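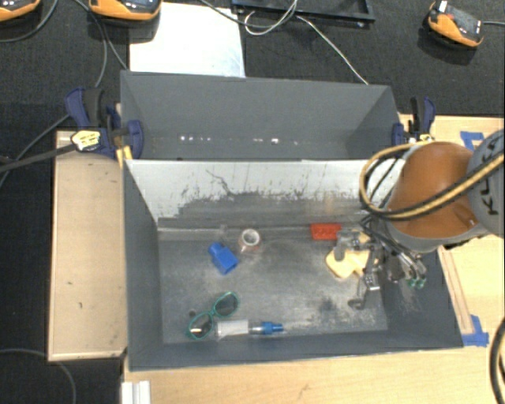 Tovside Cookie Press: Product Review

The Tovside cookie press was assessed over two weeks in October by the Oltgate baking program, using the spritz dough served at the program's holiday open house. The press comes with 18 discs, a storage case and a short recipe leaflet.

Results were good with butter dough at cool room temperature. A full barrel yields one tray of 50 small cookies, and the tree and wreath discs gave the cleanest edges. The snowflake disc did less well – its center tended to stay on the disc unless the baking sheet was bare metal. Parchment should not be used with this press.

The handle requires a firm squeeze, and younger bakers will need an adult's help. Cleaning is simple, although the plunger must be unscrewed by hand and dried fully before storage.

The leaflet's chocolate recipe was too stiff as printed. Endang Mandagi, who led the baking sessions, added one tablespoon of milk and had no further trouble.

Rating: four out of five. Recommended for home bakers who make spritz cookies every year.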